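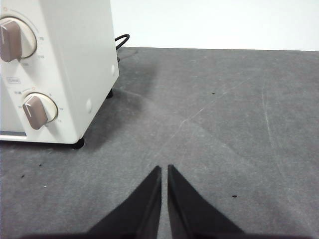 Kellance, No. 70, page 217

Cuiping Shao had the toaster oven plugged in before her coat was off. Cream and white, two round dials with taupe handles - she loved it already, and she hadn't made so much as a slice of toast!

"What does the bottom one do?" Po-yen Liu asked from the doorway.

"Time, I think. Or maybe that's the top one." She bent so close that her nose almost touched the panel. The numbers were tiny, and her glasses were still in the car. "We'll find out!"

They had rented the apartment in Vorkedberg for the kitchen window and only later noticed that the kitchen had no oven. All winter they'd eaten soup, good soup, and talked about crusts. Now it was April and there was a bowl of dough under a towel, and Po-yen had bought far too much butter.

She turned the top dial, then the bottom one. Something inside began to tick, a lovely busy little sound, like a beetle walking over paper.

"It's going," she said. "Po-yen, it's going!"

He came over in his socks and put his hand near the side panel, then took it back and grinned. They pulled up the two stools and sat down to watch, with the dough still in its bowl and neither of them remembering it until the bell rang.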